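Stuffed peppers: the tips worth keeping and the ones I'd bin

Every summer somebody tells me to blanch peppers before stuffing them. I've done it both ways, and all I got from the blanching was a sink full of water and soggy shoulders. Raw halves, cut side up, 40 minutes in a moderate oven. If you like them softer, leave them in longer.

Gloves, though, I've come round to. I used to think they were for fusspots until I did a tray of jalapenos at teatime and took my contact lenses out at ten. 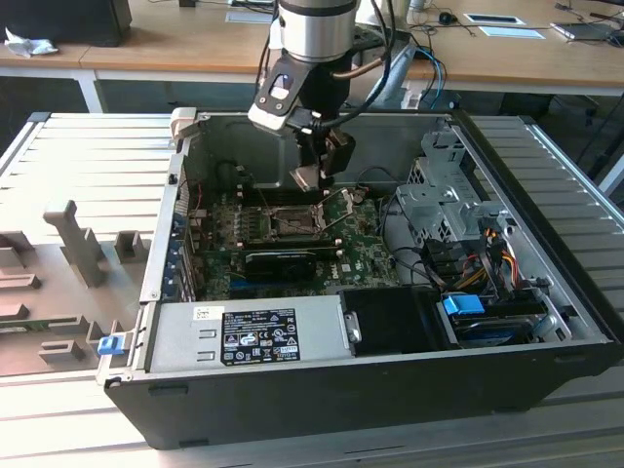 Biljana Spahić wrote in to say I'm wrong about blanching, at least for the big thick-walled green ones, which she says stay squeaky in the middle whatever the oven is doing. Two minutes in boiling water, then upside down on a tea towel. Fair enough. I don't buy the green ones, so I can't argue.

Next, cream cheese. The usual advice is that it must be full fat or the filling will run. I tried the light sort from Wileo and it did go thin, but so did the full fat when I forgot to drain the sweetcorn. Drain the sweetcorn. 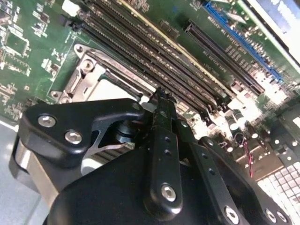
Motherboard, memory slots and gripper, close up

Now the gadgets. The Cluvo pepper corer costs more than a decent knife and only fits peppers of one size, which is never the size in the shop. A teaspoon with a thin edge does the job. Mine was my gran's and it's bent - all the better for getting round the ribs.

As for the seeds being the hot part, I don't believe it. The heat is mostly in the pale ribs, so scrape those out for children and don't fret over a stray seed.

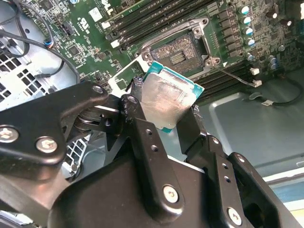 Breadcrumbs on top are fine if they've been tossed in a bit of oil first. Dry ones straight from the packet taste of packet. I've seen crushed crisps suggested and had my doubts, but they were gone before the crumbed ones.

Freezing is where the tips get silly. Yes, you can freeze them filled. No, they won't be "just like fresh". 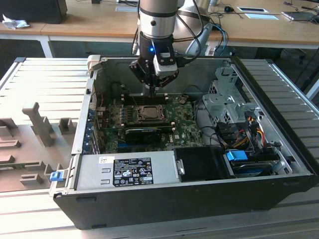
They'll be wetter, so bake them from frozen on a rack over a tray and put the crumbs on halfway through. I wouldn't keep them past August if you made them in June, whatever it says on the bag.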